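About Us

Print this page | E-mail this page

Vornix makes hand-held grippers for people who need to record how a person picks things up. Our customers are mostly university labs and small automation firms. They use the recordings to train robot arms, and they want the tool in the person's hand to match the one on the arm. That match is the part we work on.

The company was started by Abhishek Yadav and Sarita Shukla, who had been repairing packing equipment for a warehouse operator and kept getting asked for spare fingers and pads. The first gripper went out with a bag of loose screws and a two-page manual. The manual is longer now. We have 12 people in one building on Lodhi Lane, with the workshop on the ground floor and the offices above it.

What We Sell

The Undex kit is our main product. It comes with the gripper, a camera mount, a charging lead and two sets of replacement pads. Labs can buy it outright or rent it by the month. We have shipped 200 kits so far, and we still service the early ones.

Fastex is our recording service. You send us a list of objects and tasks, and our operators carry them out with the same gripper we sell. A standard order is 2000 recordings - smaller orders are possible, but the setup fee stays the same. Rhea Yap runs this side of the business and will go over your list with you before anything is booked.

Everyday Objects

Most of what we handle comes from homes and offices. Books are on nearly every list. Paperbacks bend, covers are slick or scuffed, and a pad that holds a box well may not suit a thin spine. We keep a shelf of 34 used books in different sizes and languages for this work. 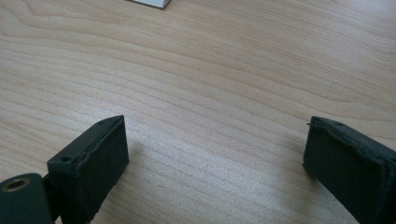
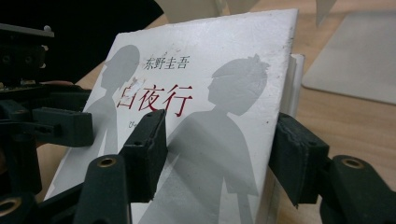
Service and Contact

Repairs are handled by Narendra Malhotra. Please write to him before sending a gripper back, and include the serial number from the underside of the handle. Sales and rental questions go to Sarla Tripathi. Visits to the workshop are by appointment, and the building is closed for the first two weeks of July.

Last updated: January 2022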